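Chapter 4
Input Devices and the Work Surface

4.1 Introduction

The preceding chapters dealt with the display and the seated posture of the operator. This chapter takes up the devices through which the operator enters commands, and the surface on which those devices rest. The two are treated together. A pointing device that performs well on one surface may track poorly on another, and a change in surface height of a few centimeters can alter the angle of the wrist enough to cancel the benefit of a well-shaped device.

After studying this chapter, the reader should be able to classify common input devices by the type of signal they produce, state the relation between device movement and cursor movement, and select a surface finish suited to a given sensor. Section 4.6 applies these methods to the layout of a shared workstation.

4.2 Classes of Pointing Device

A pointing device converts movement of the hand or fingers into a change in cursor position. Devices fall into two classes. An absolute device reports a location: each point on its active area corresponds to one point on the display. Drawing tablets and touch screens are of this class. A relative device reports a displacement only. When it is lifted and set down elsewhere, the cursor does not move.

The mouse is the most common relative device. Its body serves as the handle, and its housing carries the buttons and, in most models, a scroll wheel set between or behind them.
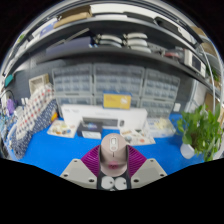

Figure 4.1 A computer mouse with a pinkish-beige body, a white oval button area and a small dark scroll wheel slot.

The shape of the housing determines the grip. Three grips are usually distinguished. In the palm grip the whole hand rests on the housing and movement comes mainly from the forearm. In the claw grip the rear of the palm stays in contact while the fingers are arched. In the fingertip grip the palm is clear of the device, and small movements are made by the fingers alone. Short, low housings favor the fingertip grip. Long, high housings favor the palm grip. Operators change grip during a session, often without being aware of it, so a device should not be chosen on the basis of one grip observed over a short period.

4.3 Gain

The ratio of cursor displacement to device displacement is called the gain. If the device is moved 2 cm and the cursor travels 14 cm across the display, the gain is 7. High gain reduces the area needed for the device but makes small targets harder to acquire. Low gain has the opposite effect and increases the number of times the device must be lifted and repositioned, an action known as clutching.

Most operating systems apply a gain that rises with the speed of the hand. A slow movement is scaled by a small factor and a fast one by a larger factor. Under such a scheme, a single value of gain describes the system only at a stated speed, and reports that omit the speed cannot be compared. 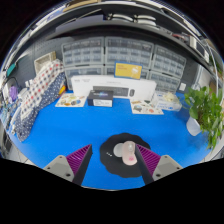
An optical sensor forms a series of small images of the surface beneath the device and compares each with the one before it. Displacement is computed from the shift between them. The method depends on visible texture. Clear glass and polished surfaces give the sensor little to compare, and the cursor may jump or fail to respond. A fine, matte, even texture gives the most stable result. Where the surface itself is unsuitable, a mat is placed on it.

Mats add two further variables, friction and thickness. Starting friction should be only slightly higher than sliding friction; a large difference causes the device to stick and then overshoot. A thick mat raises the hand and may form a ridge under the wrist.

4.4 Case: The Skultville Office

The Zikow drafting office at Skultville replaced the work surfaces at 35 stations in October. The new surfaces had a glossy finish. Operators reported erratic cursor movement at stations near the windows, and the fault was first assigned to the devices. Exchanging devices between stations showed that the fault stayed with the station. Matte mats were then issued to the affected stations, and the reports ceased.

The case is used again in Exercise 4.2, where the reader is asked to draw up the order in which device, surface and lighting should be tested.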